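Learning from demonstration, handout 3: collecting data without the robot
10 September 2018

Picking up where we stopped. Last time I talked you through teleoperation, and a few of you asked why anyone would bother with a hand-held gripper when we've got a perfectly good arm in the lab. Fair question, and it's most of what I want to cover today.

The short version is that driving an arm with a joystick is slow and everyone does it badly (me included, as you saw). Hand somebody a gripper with a camera on it and they move more or less the way they'd move anyway. You record the camera view, the width of the opening and the path of the tool through space, and later you train a policy to map the first of those onto the other two.

Gerd Eichhorn ran the comparison I keep going on about, on the Tondurard set. He collected 1,000 demonstrations by hand and kept 892 after throwing out the ones where tracking was lost. Please don't quote the kept number as a success rate! It only says how many recordings were usable. Somebody does this in their coursework every year.

Now, the bit that trips people up. The camera rides on the tool, so the policy never gets an outside view of the table. Whatever it knows about where things are, it has to get from pictures that change every time the hand moves. That's lovely in one way, as you can shift the table across the room and the policy hardly notices. In another way it's a pain – an object that drifts out of view is simply gone, unless you feed in some history. We use 2 past images. Eliécer Yupanqui tried 3 back in February and got nothing extra for the trouble, though his task was very short, so I wouldn't read too much into it.
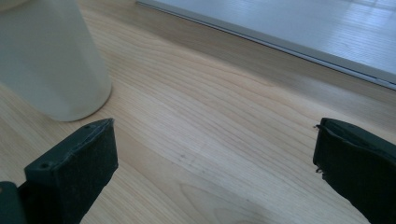 The other thing is the fingers. They stay in view nearly all the time and in nearly the same place, so a network can learn to lean on them. Good if you want it to work out how wide the gripper is open, bad if you then fit different fingers on the real arm and wonder why it all falls over. Use the same fingers on both, padding and all, and check them for wear before you blame the training code.

Shiny surfaces deserve a word too. A reflection slides about as the camera moves, and a small network can mistake that for something worth following. Vary the lighting between sessions and you'll get most of the way there.

For next time, read the Pletasside notes up to the section on time delay, and have a go at working out how late an action arrives if the camera and the tracker don't share a clock. Bring your sums, even the messy ones.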